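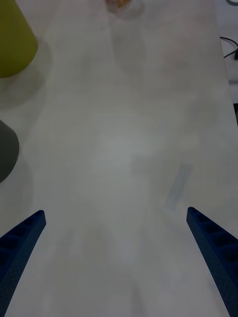
Yellow-green container, pale table.

Subject: Re: [allotments] Water butts and the Clernell standpipe

On the question of the standpipe, I rang the parish office and the answer is that it stays on until the end of October, then gets drained down as usual. If you are on the lower plots you will want your butts full before then.

> Has anyone on the Ivport Lane side fitted a second butt to
> a shed with only one gutter? Mine overflows every time it
> rains and the path is turning to mud. I have seen linking
> kits but don't know if they are worth the money. Also, is
> the standpipe going off early this year?

Yes, I did it two years ago on plot 6. I didn't buy a kit. You need a short length of hose, two threaded tank connectors with washers, and a drill bit of the right size for the connectors. Put the holes at the same height on both butts, near the top if you only want the second one to take the overflow, or near the bottom if you want the levels to stay equal. I went near the top. The drawback is that you need a tap on each.

Both butts must stand level. I used old paving slabs on sand and had to relay one of them after the first winter. A full butt is very heavy, so do this part properly before any water goes in.

My shed roof is small, 8 feet by 6, and it still filled both butts between September and December. In summer it is another matter and I was back on the standpipe by June.

A few other things while I am writing:

The tap on my first butt dripped from new. PTFE tape cured it.

Keep a lid on. I left one off and had mosquito larvae within a fortnight.

If you water seedlings from a butt, rinse it out once a year. I do mine in early spring, when it is low anyway. I use mains water for anything in trays.

There is half a roll of hose left over in my shed, the ordinary garden sort. Anyone on the list is welcome to a piece. I am usually there after 4 pm.

Plot 6, Clernell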